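Brannigan (repair franchise)

Last updated: 5/25/20
By the Plarberg Business Reference desk

Brannigan is a chain of franchised repair shops for phones, tablets and small household electrical goods. It was started in Plarberg as a single counter inside a hardware shop and now has 170 locations. Most are run by local owners under a franchise agreement, and the company itself keeps 29 shops, mainly in and near Plarberg.

History

The first shop dealt mostly with radios, kettles and lamps. Phone repair was added when customers began bringing in handsets with cracked screens, and within a few years it made up the larger part of the takings. The owners opened a second shop in Dredusham and sold the first franchise there soon afterwards, to a former member of the counter staff.

Growth was slow until the chain bought Skorkano, a smaller rival with 20 shops. The Skorkano name was kept for a time on the shop fronts and then dropped, although it is still used for the parts warehouse. Several Skorkano owners left during the changeover over the terms of the new agreement, and two of the shops closed.

Franchise model

A new owner pays a joining fee and then a monthly share of sales. In return the company supplies the shop fittings, the booking software and access to the parts warehouse. Owners may buy parts elsewhere only if the warehouse is out of stock. This rule has been the main source of complaint among franchisees, who say that common screens can be found more cheaply from other suppliers. The company relaxed it for batteries and charging ports in January.

New owners train in Dredusham before opening. The course covers fault finding, soldering, customer records and the safe storage of damaged batteries. Owners do not need a background in repairs, but a shop must have at least one trained technician on duty during opening hours.

Territories are set by postcode. An owner has first refusal on any new shop next to their own area, and must reply in writing. Disputes over boundaries go to a panel made up of company staff and existing owners.

Services

All shops carry out screen, battery and port replacement. Larger branches also offer data recovery and board repair, while smaller ones send this work to Plarberg. Lamps, radios and kitchen appliances are accepted at most branches, and mains items are given an electrical safety test before they are returned.

Repairs carry a 100-day guarantee, which covers the part fitted and the labour. It does not cover later drops or water damage. A customer may claim at any branch, and the shop that did the first repair is charged for the work.

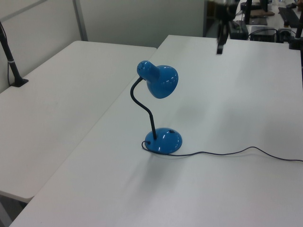 Uncollected items are kept for the period printed on the receipt, after which the branch may recycle them or use them for parts. Phones and tablets are wiped before they leave the shop.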